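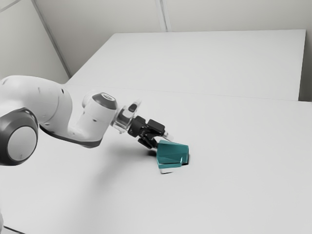

KAVANAGH, September

Search Newsroom Enter keyword Go

Flendunora today announced the general release of Trorow, a simulation kit that lets manufacturers build and test robotic handling tasks before any equipment is installed. The kit includes 104 ready-made parts, among them faceted blocks such as the teal piece shown with a two-finger gripper, and 71 sample tasks.

Trorow was developed over two years with Zitden, which supplied the arm models. Customers may change the shape of a part, the height of a table or the angle of approach, and may run up to 1,000 trials in a single batch.

"Our customers asked for a way to settle grip and reach questions at the planning stage," said Marwa Ashour, director of products at Flendunora. "Trorow gives their engineers a shared place to do that work."

A one-year license is priced at $3,625 per site and includes updates and telephone support. Existing Flendunora customers may request the kit through their account manager.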